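Clearing out the bathroom shelf

I put this job off from April on. The shelf over the sink had been full for so long that I was keeping the extra bottles on the floor next to the tub, and last month one of them tipped over behind the scale and I didn't find it until my sock did.

So I took everything off and went through it in one go. My only rule was that each thing had to be used up, given away or thrown out. I did not buy any bins for this. I already own 3 bins from the last time I tried to get organized and they are in the closet, inside each other.

It's easier if you move it all to a table. The bathroom counter is too small, and on the floor you end up kneeling for an hour. A table with a smooth top is best because something always leaks. Lay the bottles on their sides if they don't stand well, and keep the tubes together in a back corner so they don't roll in with everything else.
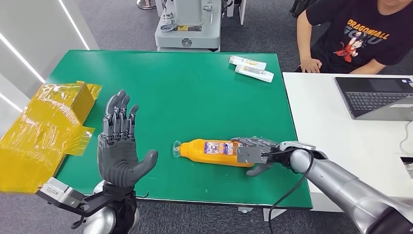 The duplicates were the worst part. I had two bottles of the same Porance shampoo open at once, both a third full. I poured one into the other and it took most of a morning, coming back every so often to check on it. If you do this, prop the top one against something heavy and leave it alone. Don't squeeze it. I squeezed it.

Tubes are harder to judge. Toothpaste I keep no matter what, because we will use it. Hand cream is different. I had an Ivenero one that I only liked for the smell, and when I opened it the smell had gone off, so that went in the trash. My friend Dalal Masri cuts her tubes open with scissors near the end and says she gets another week out of them. I tried it with a face cream and got four days. You need to cover the cut end with something or it dries out.

Packaging took up more room than I expected. I had been saving boxes and plastic wrap from things I thought I might return, and I was never going to return any of them. Flatten the boxes first and do the plastic after, since it springs back open if you leave it on top of the pile.

I also wiped down the table between rounds. Green shows soap drips pretty clearly, so a damp cloth and then a dry one.

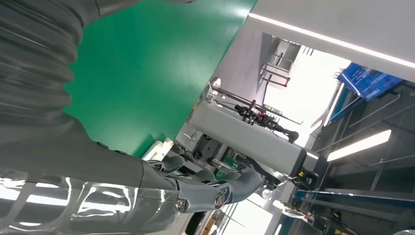 The green top, at a steep tilt.

What went back on the shelf: one shampoo, one conditioner, the toothpaste, a 200 ml mouthwash and the Woo soap my sister sends. Backups go in the hall closet now, on the second shelf, with the oldest in front. The giveaway bag had some 25 things in it, mostly hotel minis, and I've already dropped it off.

I still have to do the medicine cabinet. There is a cough syrup in there I don't want to read the date on. I'll get to it after the kitchen drawers.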